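**Ticket 565: hand-held gripper loses position during recording**

Status: open, waiting for part
Site: Barkon, upper room
Opened: 25th May

The tracking of the gripper stops in the middle of a take. The log writes "pose lost" and the jaw width stays at 78 until we restart the Morris service. I have seen it in 2 units, both with the same firmware.

What I tried:

- Restarted the service. It works again, then the fault comes back before frame 600.
- Changed the USB cable. No difference.
- Cleaned the lens and made the calibration again with the marker cube. The error became smaller but the fault is still there.
- Loaded the October firmware. No fault in the evening, but I did not test it long enough.

Zamora is sending a new encoder board. Please do not use takes from these units for training until the ticket is closed.

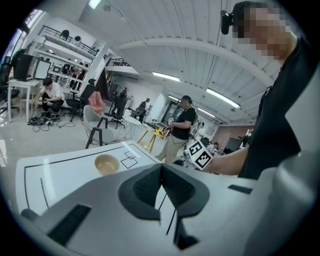 Can I keep the first part of a take, before the pose is lost?

Keep it only if the jaw width was still changing in that part, and write the last good frame in the notes.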